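Boards > Shipping & Freight > LTL and Partial Loads

Print this thread | E-mail to a friend

**Residential fee on a warehouse delivery?**

dockdoor_ken
Shipped a 400 lb pallet to our customer in Jevadbridge with Prydderch. The quote was fine, then the invoice showed up with a residential delivery charge and a liftgate charge. The place has two dock doors. Has anyone gotten these taken off?

palletjack77
Look at the delivery receipt first. If your customer's guy signed for a liftgate, you'll be paying for it.

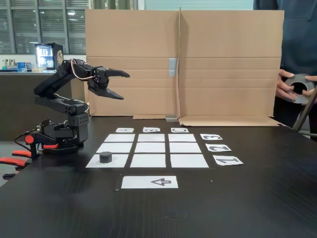
The residential fee is easier. Send them a street photo of the building and a copy of the business license. Mine came off in 20 days.

Amr Morsy
I disagree on the liftgate. A signature only shows the freight arrived. If the bill of lading didn't ask for one, dispute it. I got $200 back from Numura that way in November.

palletjack77
Numura isn't Prydderch. Read their rules tariff, it says the receipt counts.

dockdoor_ken
Receipt has "LG" written on it but no initials next to it. Filing on both charges today.

Amr Morsy
Good. Keep the claim number and pay the undisputed part on time, or they'll pull your discount.

Filed under: Accessorial Charges, Billing Disputes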